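Ticket 800: Smiley patches lifting after wash
Queue: Forkholm workroom, returns and repairs
Status: Open
Opened by: Ourania Antoniadis
Assigned to: Theano Kalogeropoulos

Ourania, 9:10
Seven shirts back from the July batch, all with the yellow smiley patch coming up at the rim. The Pradley sheet says the glue holds for 100 washes. Customers say two or three. Can we press them again and send them out?

Theano, 9:45
I don't believe the 100 and I don't much believe the "two or three" either. Did anyone ask what temperature they washed at? Pressing again without knowing the cause just gets us the same shirts back next month.

Ourania, 11:20
Asked. Four answered, all say warm wash, no dryer. Michailidis thinks the press is running cool.

Theano, 11:50
Michailidis blamed the press last time and it was the thread. Checked it anyway. Dial and probe agree. Not the press.

Theano, 14:05
Tried one of the 13 spare patches on a scrap of the same jersey, full time, full pressure. Rim came up when I picked at it with a fingernail. Tried an old Nisivberg patch the same way and could not shift it. One scrap each proves very little, so I'm doing more before anyone writes to Pradley.

Ourania, 14:30
Could we stitch round the edge in the meantime?

Theano, 14:40
We could. It will pucker on jersey that thin. Do one, wash it, show me. Please don't promise customers a date yet.

Attachment 1 of 1

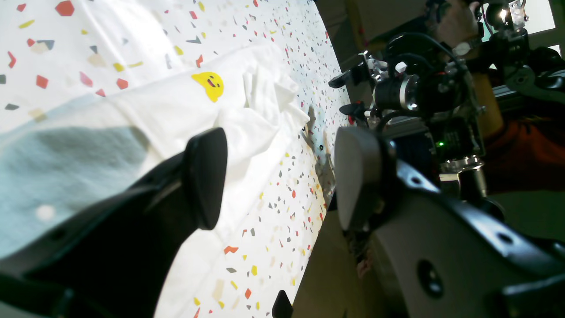

Smiley patch on white garment, confetti tablecloth underneath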